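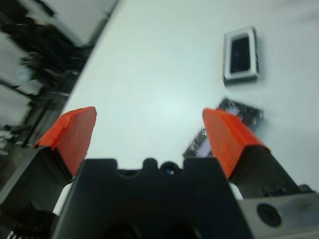

Minutes, Warkley Allotment and Garden Club, 2nd February

Taken by me, Berenice Camacho, since I lost the draw again. I type these up from my notes the same evening, so if I've got you saying something you didn't say, call me before the next meeting and I'll fix it.

Present: Mehrangiz Mahmoudi (in the chair), Guadalupe Varela, Azucena Tapia, me, and most of the Drundthorpe Road side. Hiba Awwad came in during item 2 with wet boots and a bag of seed potatoes.

1. Last meeting's minutes

Agreed, with one change. I wrote that Azucena wanted the compost bays moved to the north fence. She wanted them moved away from the north fence. Sorry, Azucena! I've crossed it out in the binder and initialed it.

2. Water

This took up most of the first hour. The bill for the quarter came to $2627, and there was a bit of a silence when Guadalupe read it out. She has been through the meter readings and thinks the jump starts in November, when hardly any of us were watering anything. Her guess is a leak on the stretch of pipe between the lower tap and the Maldonado gate, where the path has been boggy all winter. I had always put that down to the path being a bad path.

Mehrangiz called the water company on Friday and was told that anything past the meter is ours to fix. They may take something off the bill if we can show it was a leak and that we had it repaired, so we need to keep every piece of paper. Guadalupe has a folder going.

We talked about digging it up ourselves. I was in favor, I admit. Azucena did that at her old place and went through the pipe with a spade, and she told us the whole story, and after that I was less in favor. Agreed to get a plumber in to find the leak first, and to spend up to $300 on that without coming back to the group. The lower tap stays off until then. If your plot is down there, please use the upper tap and be patient with the line for the hose.

Action: Guadalupe to call plumbers. Me to put a sign on the lower tap.

3. Seed order

Hiba has the catalog order nearly done. Late additions were a climbing bean for the Drundthorpe Road plots, more leeks, and the yellow beets that did so well for Mehrangiz last year (I still have a jar of them pickled and they are wonderful). There was a long back and forth over tomatoes. Hiba wants one early variety and one for sauce, and half the room wanted the big striped ones that split every time it rains. We voted and the striped ones got in, so Hiba is ordering all three kinds and says she isn't listening to any complaints in August.

Seed potatoes are in the shed on the second shelf, laid out in egg cartons. Please don't stack things on them.

Action: Hiba to send the order by the end of the week. Money to her before then, please, cash or check.

4. Shed roof

Still leaking over the workbench. We have one quote, from Drunov, at $3000 for a new roof with gutters. Mehrangiz thinks that's fair for the size. Azucena thinks we could patch the corner and get another couple of winters out of it, and she went up the ladder at Christmas and had a good look, which is more than I've done. We can't decide on one quote and with the water bill hanging over us, so it's held over. Guadalupe asked that we at least get the tarp retied before the next big wind, and Azucena said she'd do it Saturday morning if someone would hold the ladder. I said I would.

Action: Mehrangiz to get a second quote. Azucena and me, tarp.

5. Plots and the waiting list

Plots 2 and 14 are both free. The first goes to the top name on the list, a family from over on the Warkley side of the river. Fourteen is badly overgrown - bramble right through to the back - and Hiba suggested offering it at half rent for the first year to whoever takes it on. All in favor.

6. Anything else

The spring plant swap needs a date that doesn't clash with the school fair. Mehrangiz to ask.

Someone has been leaving the Maldonado gate unlatched and we've had deer in the kale. Latch it, please!

Guadalupe brought the lemon cake and there was none left to take home. Closed just after nine. Azucena has offered to do the minutes next time and I have written that down in ink.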